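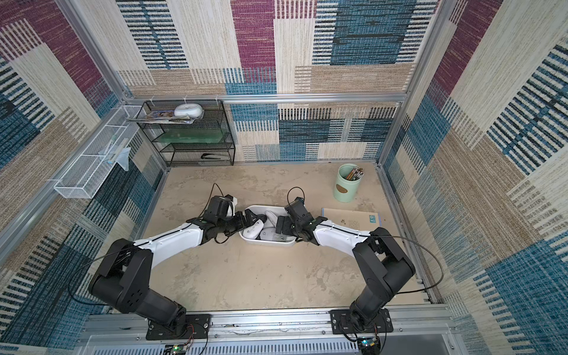 Reuse of Old Office Equipment at Our School
Project report, May 2021

1. Introduction
Many people keep old computer mice and remotes in a drawer and do not use them again. In our project we wanted to learn why they are kept for so long. We made a short survey in Nutudberg and received 339 answers.

2. Method
The survey had 14 questions. It was open for 10 days in January. We also put a collection box in the library of Calov.

3. Results
The most common answer was "maybe I need it later". Many people also did not know where they can bring small devices. In the box we found 40 items, and mice were the largest group. The older students answered more carefully than the younger ones, so the two groups are difficult to compare.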